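kerbtrack: drivable-corridor and curb estimation for small outdoor robots
Maintainer: Rosalind Kasprzak. Planner interface: Otis Tran. Labels: Kiều Cù.
Last revised 9/19/19

Overview
kerbtrack takes a single forward colour stream and publishes a left boundary, a right boundary and a centreline in the robot's base frame. It was written for the Otwood street runs and is released with the labels from those runs. It does no obstacle avoidance. Obstacles go through the Dunleavy costmap layer, which has its own repository.

Input assumptions
The road is paved, with a raised edge on at least one side. Lane paint is not used and the model has never been trained on it. Surface colour is a weak cue on old pavement, so the boundary head is weighted toward geometry and the surface head toward texture.
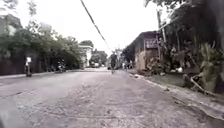
Fig. 1. Cracked and patched pavement, wall on the left, curb on the right.

Patches and repaired sections are labelled "road", whatever their shade. Leaf litter at the base of a curb is labelled "litter" and masked from the boundary loss. Early checkpoints put the right boundary at the litter line, and masking fixed most of that.

Slab joints
A long joint running with the direction of travel can look like a boundary to the edge filter. The filter rejects any candidate with road texture on both sides. If you see the centreline jump to one half of the lane, raise joint_reject before touching anything else.

Robot body parts in view are removed with a static mask (config/self_mask.png). Redraw the mask after any change to the mount. A stale mask shows up as a short false boundary near the wheel. 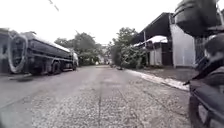
Parked vehicles
A parked vehicle hides the curb behind it. The label convention is to carry the curb line through the hidden section and set occluded=1. The tracker holds its last confident estimate for up to 9 frames, then widens the corridor uncertainty and lets the planner decide. Wendell Whitlock's older Planddale labels stop the line at the bumper instead. Do not mix the two sets without running tools/extend_lines.py.

Where vehicles stand on both sides of a residential street, the free width can be much less than the curb-to-curb width. kerbtrack reports only the latter.

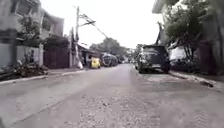

The planner must subtract occupied cells itself, and the sample launch file shows how. Soft or blurred frames are kept in the training split on purpose. Frames below the sharpness threshold carry the flag blur=1 and can be filtered at load time.

Parameters
joint_reject: default 0.7
hold_frames: default 9
min_curb_len: default 9 pixels
publish_debug: default false

Known problems
Debris heaped against a curb still pulls the boundary inward. Overhanging foliage near the image edge sometimes comes back as wall. Start-up takes about 7 seconds while the filter settles, and output before that should be ignored.

Reports go to Reginald Villanueva through the Kotthorpe tracker. Attach the log and the self mask in use.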